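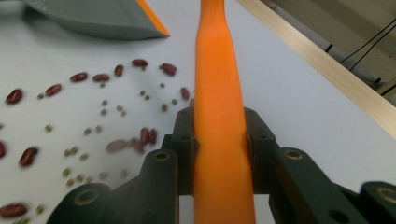

Orange handle, white table, two sorts of dry bean.

Kukex Kitchen Forum > Odds and Ends > Mixed beans, help

corina_m
I bought kidney beans for a chilli and have ended up with two kinds of bean on the table. Sort them, or cook the lot together?

hajdu_magdolna
Sort them. Different beans want different times, and kidneys need a proper hard boil first. I'd have 300 g done before the kettle clicked off.

Toprak50
Life is short. Soak overnight, boil hard, simmer until the slowest bean gives in. I've done this for 7 years and remain at large.

corina_m
Some of us have eaten your chilli, Toprak.

hajdu_magdolna
And chewed it – for most of October, as I recall.

Wilson A
Put them on a tray with a lip. On a bare tabletop half of them end up under the cooker, and you won't see those again until you move house.

Toprak50
Call it three-bean chilli and charge extra.

corina_m
That's two kinds.

Toprak50
Open a tin, then.

corina_m
Sorting. Magdolna wins. Does anyone want the ones that aren't kidneys?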